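Manutenção dos dedos da garra manual na bancada de loiça

Estas notas aplicam-se à garra manual Funent com almofadas de dedo revestidas, usada no posto de pôr e levantar a mesa do projeto Brorstead. O procedimento faz-se com a garra desligada e demora menos do que a recolha de uma sessão.

Limpeza das almofadas. A superfície agarra cotão e pó. Passar um rolo adesivo de roupa, sempre no mesmo sentido, com pressão leve. Não usar álcool nem pano húmido: o revestimento empasta e perde atrito. Se o cotão não sair com o rolo, usar uma escova de unhas macia e voltar ao rolo. Limpar a cada 28 ciclos de loiça, ou antes se a mesa tiver levado toalha.

Parafusos. Cada almofada tem um pequeno furo de parafuso junto ao canto. Verificar o aperto com a chave curta, sem forçar. Uma almofada com folga nota-se primeiro nas peças finas — os pauzinhos rodam ao fechar — e só mais tarde nas taças.

Verificação da abertura. Abrir os dedos por completo sobre um tabuleiro de rebordo baixo, pousado na mesa branca, e confirmar que ambos recuam o mesmo. A seguir, fechar sobre um pauzinho, depois sobre o bordo de uma taça.

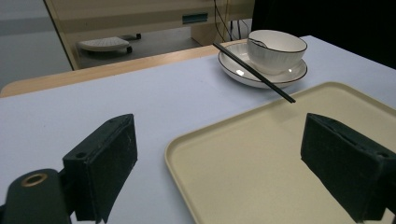 De quanto em quanto tempo se trocam as almofadas?
Aos 4,000 fechos, segundo a nossa folha de registo. O par anterior foi retirado aos 1,289 por ter descolado num canto, defeito de colagem e não de desgaste. Trocar sempre as duas, mesmo que só uma esteja gasta.

Colagem do revestimento novo. Raspar a cola antiga com espátula de plástico e desengordurar a base. Cortar o revestimento com 7 mm de sobra em toda a volta, colar, prensar entre duas tábuas durante a noite e aparar no dia seguinte. Abrir o furo do parafuso com um vazador, nunca com a ponta da chave.

Arrumação. Guardar a garra com os dedos abertos, na caixa Desico, para não marcar o revestimento. Anotar a troca na folha colada por dentro da tampa.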